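Gatcombe Opens Spring Programming Course to Evening Students

Friday, March 6, 2026

The Gatcombe School of Computing will offer its introductory PHP course in the evening for the first time this spring. The course has 40 places and is open to adults who live or work in the district. No earlier programming experience is required.

Students will meet twice a week in the Bednárik Building. The first half of the course covers variables, conditions, loops and arrays. In the second half, each student writes a small web application that reads from and writes to a database.

"Many applicants told us that they could not leave work for a daytime class," said Linnea Bråten, head of continuing education. "The evening section has the same content and the same final assessment."
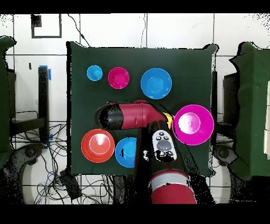

Lessons will be taught by Přemysl Šimko and Tharushi Biswas, who rewrote the course exercises in October. The new set contains 70 short problems, which students submit through Stosia, the school's online grading system. Stosia runs each script against a series of tests and returns the results to the student, along with any error messages. Written comments from an instructor follow within one week.

The daytime section remains available and currently has 51 students enrolled. Students may move between sections until the end of the second week if space allows.

Tuition is $352, including access to Stosia and all printed materials. Applications should be sent to Gráinne Horgan in the admissions office. Returning students do not need to submit a new transcript.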